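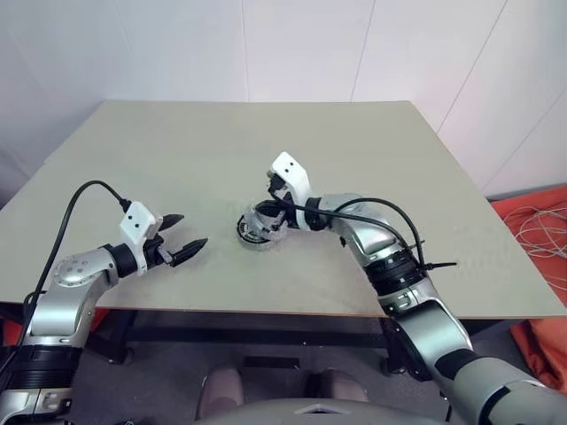
The Callska grippers are the best part of the kit and also the part that tried to eat my afternoon. Out of the box they were lovely: quick to mount, quiet, and strong enough to lift 500 grams without complaint. Trouble started at cycle 171, when the right one closed and declined to open again. The software said OPEN. It said so in green. Those black fingers hold a small round thing very nicely, and mine went on holding it through two restarts.

What bothers me more is the stop button, which cuts the arm but leaves the gripper powered - so the pinch stays a pinch. Keep your thumb out of there. Surgate, who sold me the pair, suggested firmware 5, and that cured the sticking for 55 cycles.

Good points: the white housings wipe clean. Three stars, one of them for the wiping.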